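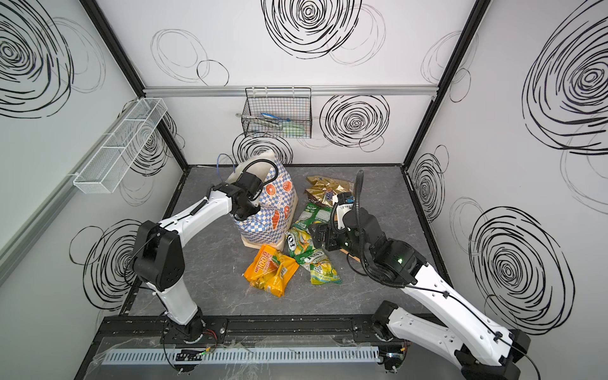

Fig. 1. Bolsa de papel con cuadros azules y blancos; al fondo, espirales negras sobre blanco.

Taller de Estampado y Superficie
Unidad 2. El motivo, la repetición y el fondo
Apuntes de clase preparados por Jadwiga Borkowska
Escuela Hoturwood, 30 mar 2018

Estos apuntes acompañan la clase y no la sustituyen. He corregido algunas frases de la versión de noviembre, en particular el apartado sobre la repetición a medio salto, que varios de ustedes encontraron confuso. Los términos entre comillas son los que usaremos en la entrega. Si en su país se usa otra palabra (por ejemplo «rapport» en lugar de «módulo»), la pueden conservar, pero siempre la misma en todo el trabajo.

2.1 Motivo y módulo

El motivo es el dibujo: una hoja, un círculo, un panecillo, una mancha. El módulo es la pieza de superficie que se repite y que puede contener un motivo o muchos. Los principiantes confunden a menudo las dos cosas, y la confusión se nota después en el archivo: dibujan un motivo muy bonito en el centro de un cuadrado vacío, repiten el cuadrado y obtienen una fila de soldados. El vacío también se repite. Cuando ustedes dibujan el módulo, están dibujando al mismo tiempo los huecos que habrá entre una copia y la siguiente.

Para comprobar un módulo conviene cortarlo por la mitad, en vertical y después en horizontal, e intercambiar las mitades. Los bordes exteriores pasan al centro y los errores de unión aparecen enseguida. Se puede hacer con tijeras y cinta adhesiva, y yo prefiero que el primer módulo del curso se haga así, en papel. El programa hace lo mismo con una orden de desplazamiento, pero la mano aprende menos.

El módulo no tiene que ser cuadrado. Un rectángulo alargado funciona bien para tejidos de caída vertical, y el rombo se usa mucho en papeles pintados antiguos. Lo único que se le pide es que cubra el plano sin dejar agujeros.

2.2 Las redes más comunes

Repetición directa. Las copias se colocan en filas y columnas, como las baldosas de una cocina. Es la red más fácil de leer y la que más delata un defecto. El tablero de cuadros en dos colores es su caso más conocido: no hay apenas dibujo, y sin embargo se reconoce desde muy lejos.

Repetición a medio salto. Cada columna baja la mitad de la altura del módulo con respecto a la columna anterior. La línea horizontal se rompe y el ojo empieza a moverse en diagonal. En la versión anterior escribí que el salto era «de la mitad del motivo», y esto era un error mío: es la mitad del módulo.

Repetición en ladrillo. Es el mismo principio aplicado a las filas, que se desplazan hacia un lado. Se adapta bien a los motivos anchos.

Repetición en espejo. El módulo se refleja respecto a un eje. Da un aspecto ceremonioso, algo pesado, y produce a veces figuras involuntarias en el eje (caras, mariposas, insectos). Miren siempre el eje antes de imprimir.

Repartición suelta. Los motivos parecen caídos al azar. En un estampado industrial el azar es fingido: existe un módulo, pero es grande y tiene las uniones bien escondidas. En una superficie pintada a mano puede no haber ningún módulo, y entonces hablamos de «repartición libre».

2.3 La mano que repite

Cuando una persona dibuja muchas veces la misma figura sin plantilla, ninguna sale igual. Una espiral se cierra demasiado pronto, otra queda abierta como un lazo, en otra el rotulador ha pasado tantas veces que el centro es casi una mancha. El conjunto se percibe de todos modos como un estampado. Lo que mantiene la unidad es el gesto, y también el hecho de que el color no cambia.

En las paredes de la figura 1 y de las que siguen se encuentran trazos de este tipo. Observen la diferencia de densidad entre unos y otros: hay remolinos muy negros y otros de un gris débil. Para un estudiante es un material útil, más que una espiral perfecta construida con el compás, y recomiendo hacer una página entera de cuaderno de esta manera antes de abrir el ordenador. Con 20 minutos es suficiente. Después se eligen los dibujos que tienen más carácter y se tiran los otros sin pena.

Un consejo práctico sobre el instrumento. El rotulador de punta redonda da una línea constante, y la densidad depende solamente de cuántas vueltas se dan. El pincel añade el grueso y el fino, pero el principiante se distrae con esta riqueza y olvida la distribución. Primero el rotulador, pues, y el pincel en la unidad siguiente.

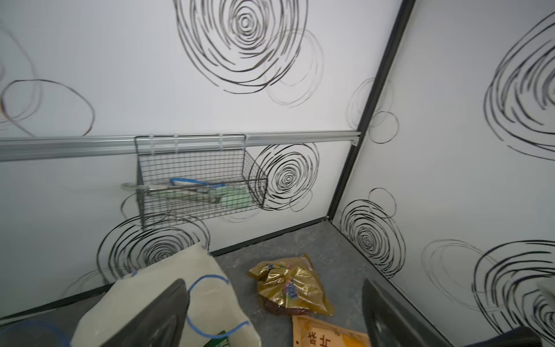
pág. 4

2.4 Escala y distancia de lectura

Un estampado se dibuja a treinta centímetros de la cara y se mira después desde la otra punta de una tienda. Es necesario pensar en las dos distancias. De cerca se leen el contorno, la textura y los pequeños accidentes del trazo. De lejos queda un tono medio, una especie de gris o de color mezclado, y las figuras más grandes.

El ejercicio clásico consiste en colgar la prueba en el pasillo y alejarse hasta que el motivo desaparece. Apunten la distancia. Si el motivo desaparece antes de llegar a la puerta, la escala es pequeña para un envase, aunque puede ser correcta para un forro o para el interior de un sobre.

El tablero azul y blanco, visto de lejos, se vuelve un azul claro vibrante. Los cuadros de 4 cm resisten mucho más que los cuadros pequeños, como es lógico, pero en una bolsa estrecha caben pocos y el efecto de mantel se pierde. Hay que hacer pruebas. No conozco ninguna regla fiable para decidirlo sobre la mesa.

2.5 Dos estampados que se encuentran

Casi nunca vemos un estampado solo. La bolsa está sobre un mantel, el vestido delante de una cortina, la caja en una estantería llena de otras cajas. El diseñador de la bolsa no elige la cortina, pero puede prever algunas situaciones.

Si los dos estampados tienen la misma escala y el mismo contraste, compiten, y el objeto pierde su borde. Si tienen escalas muy distintas, el más grande suele comportarse como fondo. El color puede cambiar este resultado. Un acento cálido, por ejemplo un naranja rojizo, se adelanta frente a un fondo en blanco y negro aunque el fondo sea más contrastado.

También cuenta la geometría. Una red de líneas rectas delante de un fondo curvo se separa bien. Lo mismo ocurre al revés, con flores delante de rayas. En cambio, rayas delante de rayas dan un parpadeo desagradable -- y en fotografía, con frecuencia, un muaré.

Para discutir en grupo: busquen en casa dos objetos estampados, pónganlos uno delante del otro y hagan la prueba con tres distancias. Después cambien el orden. ¿Cuál de los dos acepta mejor el papel de fondo? Traigan los objetos a clase si no son demasiado grandes.

2.6 Figura sobre red

Es muy común, sobre todo en alimentación, combinar una red geométrica con una ilustración. Los cuadros hablan de cocina y de merienda; el pan o la fruta dibujados dicen de qué se trata. El problema está en la frontera entre las dos cosas, y se conocen varias soluciones.

La reserva consiste en dejar un área blanca alrededor de la figura. Es limpia, pero la figura puede parecer una pegatina. La superposición directa es más alegre y exige que la figura tenga un contorno firme o un color que no esté en la red. Una tercera posibilidad es la división: la red ocupa una parte del envase y la ilustración otra, con una línea o una banda entre ambas.

En el trabajo que hicimos para la panadería Bielecka elegimos la división, después de dos pruebas malas con superposición. El cliente quería las rosquillas grandes, y con las rosquillas grandes los cuadros quedaban como ruido entre una y otra. La imprenta Drestance nos avisó también de que el azul se extendía un poco en el papel kraft blanqueado, y tuvimos que adelgazar las líneas. Guardo las pruebas en el aula y se pueden consultar.

2.7 El estampado en un volumen

Hasta ahora hemos hablado del plano. Una bolsa tiene frente, dorso, fuelles laterales y fondo, y se vende muchas veces plegada. El fuelle tiene un pliegue en el centro que parte el dibujo. Cualquier figura colocada allí se verá rota cuando la bolsa esté cerrada, y deformada cuando esté medio abierta.

Antes de aplicar el estampado, dibujen la plantilla desplegada con todas las líneas de corte y de doblez. Indiquen la solapa de pegado, que tapa una tira del borde contrario. Si el módulo no coincide en esta unión, el cuadro de la esquina se verá más estrecho que sus vecinos. Un cliente quizás no sabrá decir qué le molesta, pero lo nota.

Construyan después una maqueta en papel a tamaño real y pónganla de pie. Gírenla despacio y mírenla desde arriba, como la mira una persona que la lleva en la mano.
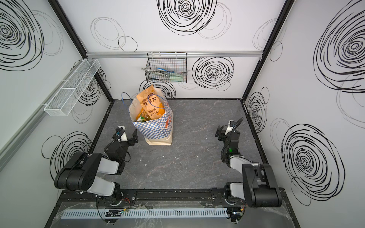
2.8 Entrega de la unidad

El encargo es una bolsa de papel para la casa de tés Vokine. La marca no impone colores. Se pide una red geométrica y un motivo dibujado a mano, en la relación que ustedes decidan.

Se entregan:
-- una página de cuaderno con el motivo repetido sin plantilla;
-- el módulo a color, con la prueba de las mitades intercambiadas;
-- la plantilla desplegada con el estampado aplicado;
-- la maqueta a tamaño real;
-- un texto corto que nombra la red utilizada y justifica la escala.

La unidad vale 20 puntos. El módulo y la maqueta pesan más que el resto. No descuento puntos por un dibujo torpe, pero sí por una unión mal resuelta, porque tienen el medio de comprobarla.

2.9 Vocabulario breve

Fuelle: pliegue lateral que da profundidad a la bolsa.
Medio salto: desplazamiento vertical de una columna en la mitad del módulo.
Módulo: unidad de superficie que se repite.
Reserva: zona sin imprimir alrededor de una figura.
Sangre: parte del estampado que sobrepasa la línea de corte.
Tono medio: valor general que toma un estampado visto de lejos.

Para la próxima clase traigan rotulador negro, tijeras, cinta adhesiva y papel blanco sin líneas.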